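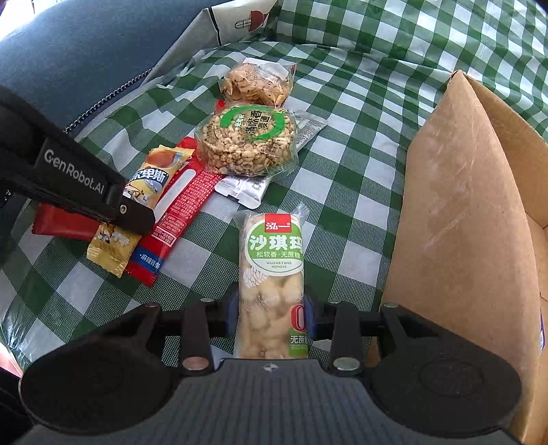
Sachima on the green-and-white check cloth.

Plolia Residents' Forum > Shared Facilities > Snack table, second-floor lounge

Mittal_Desk
Residents are reminded that the revised snack table rules take effect on Monday. Items must remain in their original wrapping. Homemade food is no longer accepted. Contributions may be left until 9 p.m.

unit144
I wish to register an objection to the second rule. Homemade baking was the principal reason many of us attended. Was a vote held?

Mittal_Desk
No vote was required. The house rules, section 2, leave food matters to the management office.

Trerketitz_East
I support the change. My son has a sesame allergy, and unlabeled trays have been a recurring concern -- I raised it in January.

unit144
Then a label should be required. Prohibition is excessive. The Skekemum building permits homemade items with a written ingredient card.

unit327
Skekemum has 60 units. We have many more, and half the cards would be blank by the second week.

Trerketitz_East
Agreed. I would also ask that packages printed only in Chinese carry a short note in English listing the ingredients.

Mittal_Desk
That request is reasonable and will be added to the notice. Blank cards are available at the front desk.

unit144
So cards are practical for packaged items but not for my lemon bars. I will be submitting a written appeal.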